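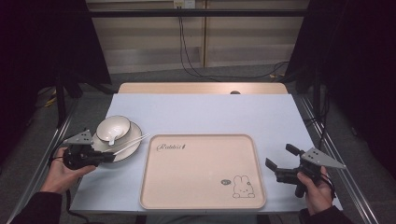 1/ Llevo desde mayo comiendo en casa casi todos los días laborables. Antes bajaba al menú del polígono. Voy a contar qué ha cambiado y qué no, por si alguien está pensando en hacerlo.

2/ El menú del Flustach había subido mucho y tardaban. Entre ir, esperar mesa y volver se me iba la hora entera. Ahora como en 34 minutos, fregado incluido. Lo cronometré un par de semanas.

3/ Lo que peor llevaba era decidir. Ahora tengo 6 platos fijos y los voy rotando: lentejas, arroz con verduras, sopa de fideos, tortilla, garbanzos con espinacas y pasta. Cuando me canso de uno, lo cambio por otro.

4/ Cocino los domingos por la tarde. Dos ollas a la vez y el horno si hace falta. Las legumbres congelan bien. La patata no, queda harinosa. El arroz lo hago en el momento.

5/ La sopa la guardo sin los fideos. Si los dejas dentro, al día siguiente se han bebido el caldo.

6/ Compro en el mercado de Lavitz, en el puesto de legumbre a granel del fondo. El garbanzo pequeño pide 8 horas de remojo como mínimo. Con el grande lo dejo toda la noche.

7/ Me preguntan por el gasto. En mi caso, ahorro más de 5 euros por comida frente al menú. No cuento la luz ni el rato del domingo, así que cada cual haga su cálculo.

8/ Lo malo: hablo menos con la gente del trabajo. En el bar te enterabas de todo. Por eso los viernes sigo bajando, aunque sea solo al café.

9/ Otra cosa mala: el primer mes picaba entre horas porque me servía poco. Lo arreglé con pan y una pieza de fruta. Tampoco tiene más ciencia.

10/ Regla que sí mantengo: comer sentado y sin el portátil. Los días que como contestando correos acabo a las cuatro con hambre otra vez.

11/ Mañana toca garbanzos con espinacas. Si alguien quiere las cantidades de las lentejas, las pongo en otro hilo.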